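Minutes of the Equipment Planning Meeting, Zudetti Linen Room
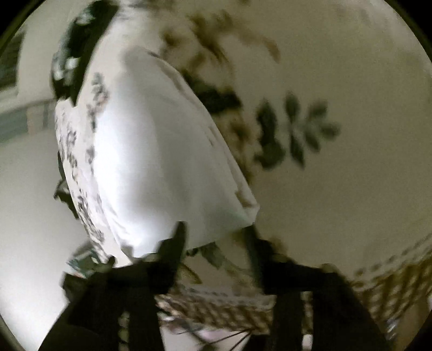
White folded cloth with the floral border, held in the hand gripper over the wicker basket.

Okay, I'm typing these up the same evening while I can still read my own writing. I took the minutes this time, so if I've put your point in the wrong place, tell me before they go in the binder and I'll fix it! We met in the folding room at 4:15 p.m. and everybody had a chair except me, which is why my handwriting slopes.

Last meeting's minutes

Approved with one change. I had written that we "agreed to buy" a folding robot, and a couple of people pointed out that we agreed to get prices on one. Fair enough. I've crossed it out and initialed it.

Where the money stands

The equipment line has not moved since November. We still have the amount we carried over, and we still owe ourselves a new ironing board cover out of it (I keep bringing this up and I will keep bringing it up, the old one leaves a grid on the napkins). After the cover and the usual repairs we have enough to put a deposit on something, but we can't pay for a whole arm in one go. We all knew that walking in, so it took up less time than last time.

The two quotes

Nedico and Mekine both got back to us, and both sent a single-arm setup that would mount at the end of the long table.

Nedico wants the whole price up front, with delivery in 18 weeks. Their arm has the longer reach, and I liked that their quote was one page and in plain English. What I didn't like is that training is extra, and so is the stand, and so is the second set of finger tips. By the time we'd added all the extras in pencil down the side it didn't look like a one-page quote anymore!

Mekine will lease theirs to us at $755 a month with the stand, the tips and a service visit included. Shorter reach, but somebody measured the table while we were talking and it gets to the far side with room to spare. The lease has a minimum term of 8 months, and after that we can hand it back or keep going. A few of us got pretty excited about the handing back part. I know that sounds gloomy, but we have a big steam press in the hallway that we could never hand back, and we all walk around it every day.

There was a good long back-and-forth over whether leasing is throwing money away. I'm not going to write it all out. The short version is that one side thinks we should own what we use, and the other side thinks we don't know yet what we'll use. I was on the second side, so please read my summary with that in mind.

The hand grippers

We talked about this for longer than the agenda allowed. Right now we use the hand-held grippers to record folding and basket work, and both companies say those recordings can be used to teach their arms. Everybody agrees we should keep recording whichever way we go. The question was whether to buy more of them now or wait.

The case for buying now is that people are waiting on each other. If one person is doing baskets with a gripper, the next person stands there. The case for waiting is that Nedico's arm takes a different tip from the one we have, and we'd hate to be stuck with a drawer of the wrong ones. I asked if the tips could be swapped out without buying the whole tool, and we couldn't answer that, so it's on my list to find out.

We did agree that the budget should have its own line for gripper parts. Up to now the parts have come out of "miscellaneous," along with tape and coffee filters, and I can't tell you what we spent on any of them.

Some notes on fabric, because these matter for what we order:

Patterned cloth on top of patterned cloth is still what we want more of in the recordings. Flowers on leaves, dark prints next to white, all of it. Mekine's questionnaire asks for it by name, and our plain towel recordings are already plentiful.

Thin hems are a worry. The quote from Nedico lists a minimum thickness for a reliable pickup and we don't know how our lighter pieces compare. We need to measure a few before we sign anything, and we need a gauge to do it with, so that's one more small purchase (approved, it's cheap).

Baskets came up too. We want to standardize on wicker or on plastic before an arm gets installed. Wicker is what our customers like to see and it's what I'd vote for, but it has give in the sides and some people feel a stiff bin would be easier to plan around. No decision. We'll ask both companies what they'd rather work with, and then probably do what we want anyway.

The room itself

If we put an arm at the end of the long table, the shelf with the spare pillowcases has to go somewhere else. Suggestions were the hallway (no, see steam press), the office (I work in there, so please no) and the wall opposite. The wall opposite won.

Power is the bigger thing. Both quotes ask for a dedicated outlet and we're already running the irons and the dryer off what we have. Maluleke did our wiring the last time and they know the building, so I'm going to call them for a price. We can't compare the quotes properly until we know what the electrical work adds, and it would add the same to both, so it could push the Nedico purchase past what we can manage this year all by itself.

Somebody also asked about noise. The folding room is the one quiet room we've got and I'd forgotten to ask either company. On my list!

Training and time

This part isn't money exactly but it turns into money. Setting up either arm will take people away from the table, and we get behind easily as it is. Mekine says to plan on 3 days with someone from their side in the room. Nedico offers the same by video, or in person for a fee that isn't in the quote. I can't picture learning this over video with the dryer going, and I said so, and there was a fair amount of nodding.

We talked about doing the setup in the slow stretch after the holidays. Everyone was for it. That means we'd need to sign a lease well ahead, and for a purchase with Nedico's delivery time we'd already be cutting it close.

What we decided

We're leaning toward the Mekine lease, and the vote to keep talking with them first passed. This is not a vote to sign! I'm underlining that on the paper copy after what happened with the last minutes.

The gripper parts line goes into the budget starting next month.

The thickness gauge is approved, and so is the ironing board cover (finally!!).

No new hand grippers until we hear back about the tips.

To do before next time

Call Maluleke about the outlet and get it in writing. Me.

Ask both companies about noise, basket type, and swapping tips. Also me, I'll send one email with everything in it.

Measure the light pieces once the gauge comes, and write the numbers on the chart by the door. Morning shift.

Clear the wall opposite so we can see how the shelf fits. Afternoon shift, and please check behind it first, there's a radiator valve back there that we may need to reach.

Ask Mekine whether the lease payment can start on delivery instead of on signing. I'll do this one by phone, it's easier to push a little when you're talking to a person.

Other business

The good scissors are missing again. They have blue tape on the handle. If they're in your apron, bring them back.

We ran over and finished at 5:40 p.m. Next meeting is same place, and I'm claiming a chair in advance.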